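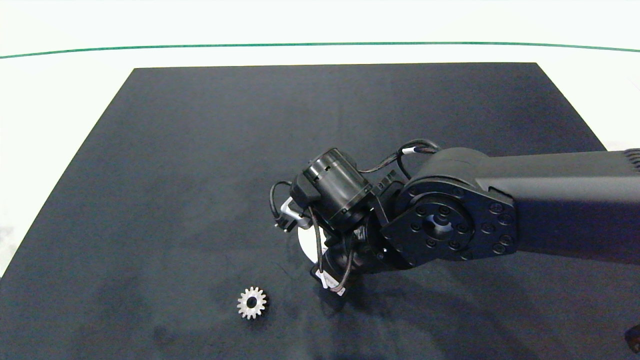
The Oldale rezoning came back to the planning board in April, and it looks a lot like the one we were told was dead. The developer, Casberg, still wants 88 units on the old orchard tract. The buffer along the creek has gone from 200 feet to "a suitable distance," and I have read the whole packet without finding out who decides what suits.

We are also promised a traffic study. The last one measured cars at a corner most of us never use, so forgive me for not getting excited.

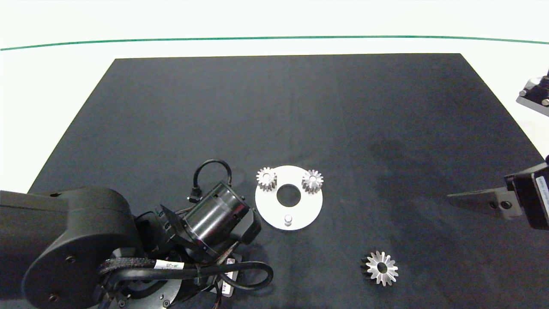
Citlali Escobedo wrote in to say I'm being unfair. In her view the town needs the housing, the orchard has been weeds for years, and a vague buffer can be tightened before the final vote. Maybe so. I've watched vague things go through six of these hearings and I can't remember one coming out tighter.

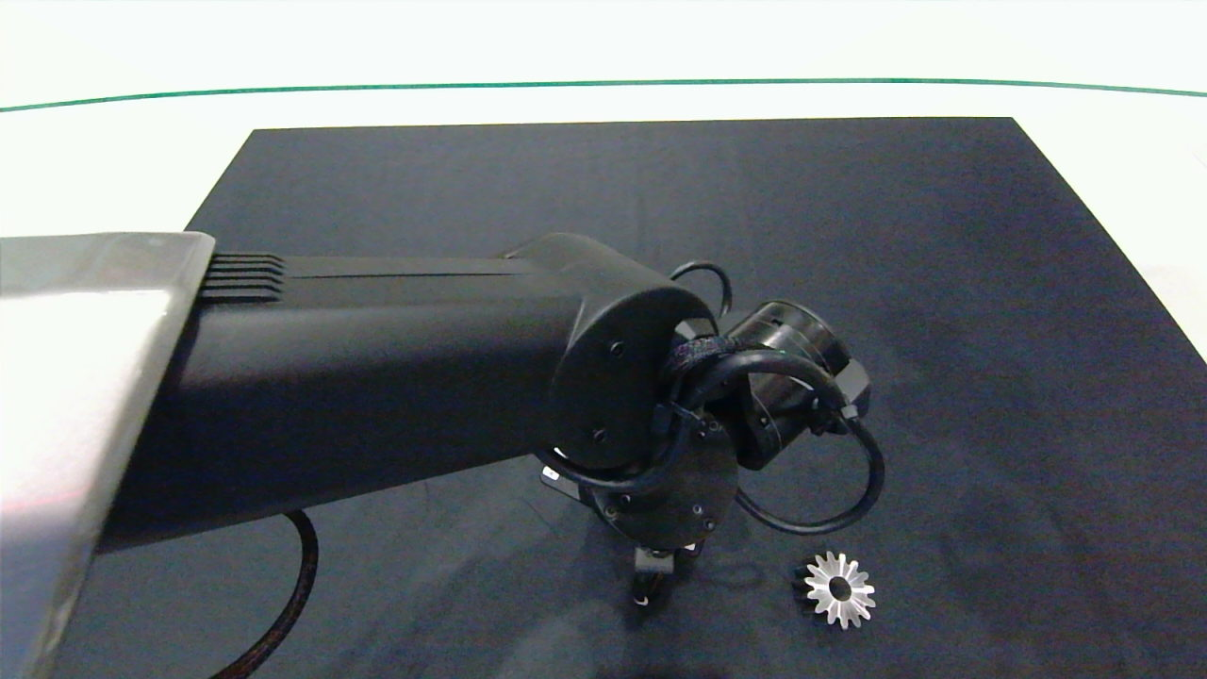
Casberg's revised map is the part I'd ask you to look at before the hearing on 18th May. It has no elevations and no flood line, and the creek is drawn as one thin green line running side to side with a gentle curve, much like the one across the white behind the dark mat. Our creek doesn't behave like that in a wet spring. Naa Osei has asked the board for the survey version, and as of this mailing she has had no answer. Written comments go to the town clerk.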